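Lists > cliria-kit > Archive > Re: headsets, the knitting thereof

From: Stojan Nikolaidis
To: cliria-kit
Date: 07/06/2020
Subject: Re: headsets, the knitting thereof

Jadwiga Domański wrote:

> Dear all,
>
> I went to the box in 517 for a headset and came away with four, a
> USB extension lead and a lanyard from a conference I never went
> to. Getting the one I wanted off the other three took longer than
> the call I wanted it for.
>
> Could whoever puts them away please wind the cables round the
> headband? I was taught to do this as a child with a skipping rope
> and it has served me well. If we all did it the box would shut,
> too. I can't remember when the box last shut.
>
> Also, is there any reason to keep the ones with only one working
> ear? I found a couple. I put them back out of cowardice.
>
> Jadwiga

Jadwiga, I have sympathy and a guilty conscience, having put several of those away myself, but I can't let the winding round the headband go by. I used to do it. I did it for years, tightly, with a neat little tuck at the end, and I have personally finished off more headsets that way than I'd like the people who pay for them to know. The cable takes a sharp turn where it leaves the ear cup, and after a few months of being hauled round the band every evening it goes crackly, then it goes quiet on one side, and then it goes back in the box for you to find and be a coward about.

What does work, and I say this as someone who has tried the toilet roll tube, the bulldog clip and (one bad October) the sandwich bag:

Unplug it by the plug. I know. But I've watched people do it by the flex from across the room, as though starting a lawnmower.

Lay the headset down flat and leave the first hand's width of cable alone, so that it comes out of the ear cup in whatever lazy curve it likes. Coil the rest loosely, about as big as a saucer. If it fights you, it's twisted, and you'll want to hold it up by the ear cup end and let the plug hang until it stops spinning. Then a tie round the coil. I have a bag of 100 hook-and-loop ties which cost less than lunch, and they are in the top drawer by the window, and I can tell you that the number in the drawer is still very nearly 100.

The ones on a longer lead want a bigger coil and two ties, opposite each other. Tae-yang prefers a figure of eight and will explain it to you if you stand still.

For getting them apart once they've mated, the main thing is not to pull. Everyone pulls. Two headsets will lock at the headbands long before the cables have got properly involved, so turn the bands first, get one ear cup out through the arch of the other, and only then start on the flex. Find a plug and work backwards from it. A plug will go through a loop and an ear cup won't, and the whole business is really only that, repeated until you are late. If you come to a real knot, push slack into it from both sides until it goes fat and silly, and it'll drop open. Scissors are for the lanyard.

On tape. Sawsan asked me last week if it was all right to tape a headset that's coming adrift. It's all right for a week or two, on the band, with a proper wrap that goes right round and meets itself. It's no good at all on a cable that has already gone crackly, where it only hides the place you'll be looking for later. And please, none of the brown parcel stuff. It leaves a gum that picks up hair, and then the headset belongs to whoever's hair it is.

I had an hour with the coloured ones.

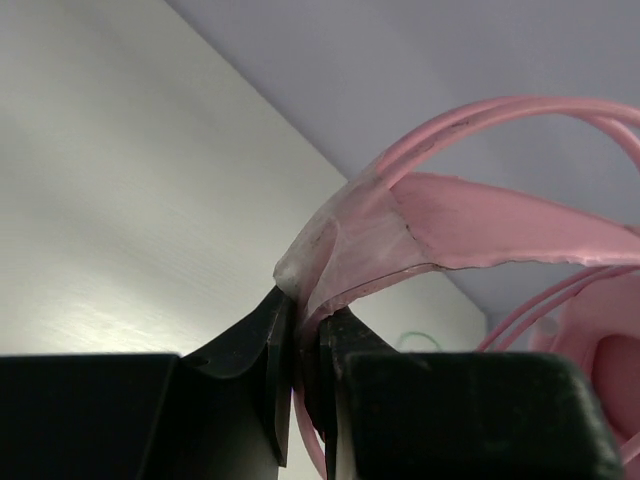 Pink and blue, tangled:

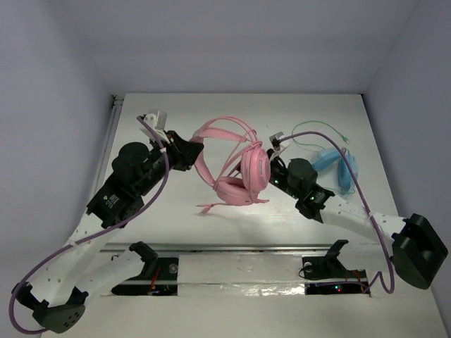 As for the box itself, I think the box is most of the trouble. Anything deep enough to drop a headset into will have a second one dropped on top of it, and a lid just means nobody sees what's going on in there. When I was at Zivby we had a row of coat pegs along the wall, 2 to a person, and the worst that ever happened was a scarf. Pegs would do us nicely. Hang the thing by its band, coil looped over the same peg, done. Hideaki says there are 10 wooden ones left from when the Tanabe cloakroom was stripped out and he'd sooner they went up on a wall than carried on living in his boot. I can bring a drill. I can't bring a spirit level as I lent it to somebody on this list, who knows who they are.

One grumble about pegs, to be fair to the box: the cheaper bands get stretched if they hang on a fat peg for months, and then they slide down the back of your neck in the middle of a sentence. Wide-headed people may regard this as a feature.

And yes, Jadwiga, the one-eared ones can go. Or give them to me first and I'll see if the dead side comes back when you waggle the plug, and if it does I'll put a bit of red wool round the lead so it's known to be moody. I'd keep the foam pads off any that we chuck. They fit most of the others if you swear at them, and the last set of new pads I ordered came from Flitside in a size suitable for a horse.

The USB extension lead is mine. I'd been wondering.

Stojan

PS. The adapter with the short tail, the one that turns two plugs into one, is not a spare and is not to be borrowed "just for Thursday". I've tied it to the shelf. If you find it has been untied, the string was also mine.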